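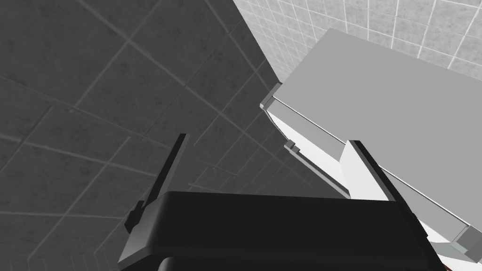 Search this manual Enter part number or keyword Go

4.3 Setting the open position of the gripper in the simulated cell

Do this section after the wrist camera is placed (section 4.2) and before you teach any approach point. The same values are later copied to the real Climedeo arm, so please take time with them. If you change the fingers or the camera bracket, you must repeat all the steps.

Before you start

Close all other programs that use the Wandari controller. Two programs can open the same cell file, but only the last one to save will keep its changes. Check that the file version in the lower bar is 3,106 or higher. Older files store the finger values in a different order.

Steps

1. Open the cell file and choose View, then Wrist camera.

2. Set the speed to 2 percent. Leave it there until step 9.

3. Press Home and wait until the status line says Ready.

4. Open the gripper fully. Both fingers must be visible in the camera view, with the floor visible between them. If you see only one finger, go back to section 4.2 and correct the camera angle.

5. Write down the value in the field Finger open. With the standard Allodia fingers it should be around 683. A small difference is normal after the file is converted.

6. Move the hand near the edge of the white fixture with the jog keys. Use small moves and look at the finger which is closer to the edge.

7. Switch to the side view and check the distance. In the wrist view a finger can cover part of the edge, and it is difficult to judge if it is in front of it or already touching.

8. When the distance is correct in both views, press Store open position.

9. Move the hand back, set the speed to the normal value and run the test move 200 times in fast mode. The counter is reset when you leave the page.

Note: The two fingers can look different in brightness, and one can look wider than the other. This comes from the light and the viewing angle. Do not correct the finger model for this.

Caution: Do not use the Store key while the hand is still moving - the controller saves the last full position and not the present one. On the real arm this can push a finger into the fixture.

If the test move stops

Read the code in the status line. Code E2 means contact with the fixture: repeat from step 6. For any other code, save the log and see section 9. Users of the older Campbell interface will find the same codes under Tools, Messages.

Section last changed 10th June. The new drawings for the finger mount will be added in September.

4.4 Copying the values to the real arm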